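Filed under: Take Part > Health Studies > Adults

Participants wanted: sleep timing and evening caffeine

Getow Sleep Unit is recruiting adults for a study of late-day caffeine and time to fall asleep. The study runs for 5 weeks at the Lokitwood site, starting in January. Joaquim Guerreiro is the lead investigator.

Eligibility

Applicants must be 18 to 60 years of age, drink coffee or tea on most days, and keep a bedtime before 1 a.m. Night shift workers, pregnant applicants, and anyone taking prescription sleep medication cannot be enrolled. Nicotine use is permitted but must be declared on the intake form.

Procedure

Each participant wears a wrist monitor at night and fills in a short diary by 10 a.m. Capsules are taken at 5 p.m. with water. In some weeks the capsule contains caffeine and in others it contains none; neither participants nor site staff know the order. No other caffeine is allowed after noon. There are two overnight stays at Lokitwood, with arrival at 7 p.m. and release after breakfast. A light supper is provided. Food allergies should be listed at intake.

Side effects may include headache, a faster heartbeat and poor sleep. Participants may withdraw at any time without giving a reason.

Payment

Full completion pays $1000. Partial completion is paid by the week, and each overnight stay counts as one additional week for this calculation. Parking is free. Travel is not reimbursed.

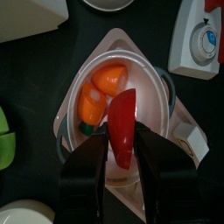

Stamatia Antoniadis wrote after the previous round that the diary took her less time than the form suggested, but that giving up tea at noon was hard for the first 13 days and she would have liked a warning.

The intake form now includes a note on withdrawal symptoms. Request a copy from Belmiro Gouveia at the Lokitwood front desk, weekdays until 4 p.m. Screening calls last half an hour.

This site uses cookies to remember your settings. Accept | Manage preferences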